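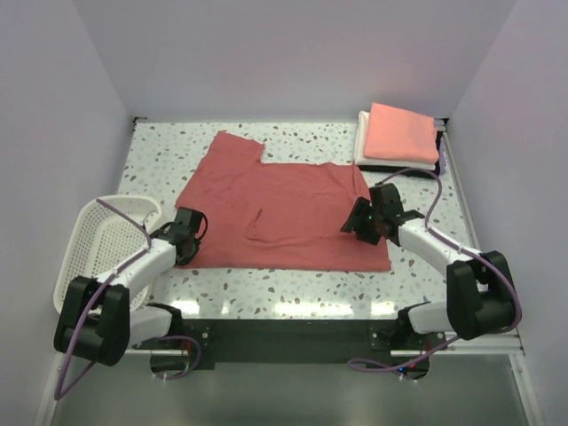

Linwood cloth in brick red, laid out on a speckled tabletop. Mostly flat, with a few wrinkles.

Linwood Table & Utility Cloth – Brick Red

By Gidar Home Textiles
Item 320 / Color: Brick Red / Sold singly or in a pack of 4

Back in stock as of June. The red went first last time so if you were on the list, check your email.

Plain woven cotton, one color, no print, no border. Big enough to cover the middle of a good sized table and leave some of the top showing. People use it as a table cover, a picnic cloth, a dust cover, a thing to fold laundry on. All fine.

ABOUT THE COLOR
Muted brick. Not a Christmas red, not orange. Shows up warmer under yellow bulbs and a bit browner by a north window. Screens vary – if you're matching to chairs or curtains order a swatch first. Swatches ship free, one per color per household please.

Looks good on pale tops. Terrazzo, white laminate, light stone, washed oak. On dark walnut it goes a bit heavy, try the Oat or the Fog instead.

WHAT IT DOES ON THE TABLE
Lies mostly flat on its own. It's a soft cloth and it will hold a wrinkle, especially in the first week, and the corners rumple if you drag it instead of lifting. Same as any cotton. Couple of ways to get it smooth:

– Shake it out once over the table, let it drop, then pull from the corners. Work from the middle out to the edges with flat hands.
– Ridge that won't go? Lift the nearest edge right up and lay it down again. Pushing the ridge along only moves it.
– Stubborn crease: mist with water, smooth, leave it alone till dry.
– Iron medium-hot while slightly damp. Steam okay.

Not squaring up? Check for a flap turned under or sticking out at the back, usually thats all it is.

FOLDING IT AWAY
Bring the two short ends together, match corners, smooth. Fold again the same way. Then turn and fold in thirds. Ends up shelf width for most linen closets. If you hate fold lines, roll it on a tube – wrapping paper tube works, we do it in the shop.

Easier with two people. Doable with one if you do it flat on the table and don't hold it up in the air.

CARE
Machine wash cold, with like colors. First wash by itself!! The red does let go of some dye in the first wash, and we've had emails about pink socks. After that it settles.

Tumble low or line dry. No bleach. No fabric softener for the first few washes, makes it repel water and then it won't wipe up spills.

Tomato sauce – rinse cold right away, dish soap, then wash. Candle wax – let it harden, scrape, iron between paper towels. Red wine you probably won't see.

Expect a little shrinkage, mostly on the long side. We cut generous to allow for it.

EDGES
Self edge on the long sides, narrow turned hem on the short sides. A loose thread at the hem is normal on arrival, snip it, don't pull. If a hem is actualy coming open, send us a photo and we'll swap the cloth.

COLORS
Brick Red (shown)
Oat
Fog
Bottle Green – back order
Mustard – last few, no restock

WEIGHTS
Linwood is our midweight. For something heavier with more drape see the Escobedo, same colors minus Mustard. For a light summer cloth see the Bridier, thinner, wrinkles more, dries on the line in no time. Most people who ask us want the Linwood.

SHIPPING
Orders in by 4 go out same day, Monday through Friday. Saturday orders go out after the weekend. Ships folded flat in a paper sleeve. No plastic.

Pack of 4 ships in one box. You can mix colors in the pack, put them in the order notes box at checkout. If the notes are blank you get 4 of whatever color is selected, and yes we do check before we cut the label but please help us out.

RETURNS
Unwashed, 17 days from delivery. Washed cloths we can't take back unless there's a fault. Swatches are yours to keep.

QUESTIONS WE GET A LOT

Round tables? Sure. Corners hang lower, some like it, some tuck them.

Waterproof? No. Put a pad underneath if the top marks easily. Cotton soaks, thats the point of cotton.

Outdoors? Yes but bring it in after. Sun will fade the red over a season. Clip it if there's wind, it's not heavy enough to stay put.

Can I cut it down? Yes, hem it after or it will fray. No returns on cut cloths.

Matching napkins? In Oat and Fog now. Red napkins are being sewn, no date yet, join the list.

Pets? Lint roller gets most hair off. Cats will sleep on it.

Is it pre-washed? No. See CARE, first wash alone.

You may also need: Linwood napkins, Escobedo runner, table pad (felt), swatch set

Add to cart – Add to wish list – Email me when Bottle Green is back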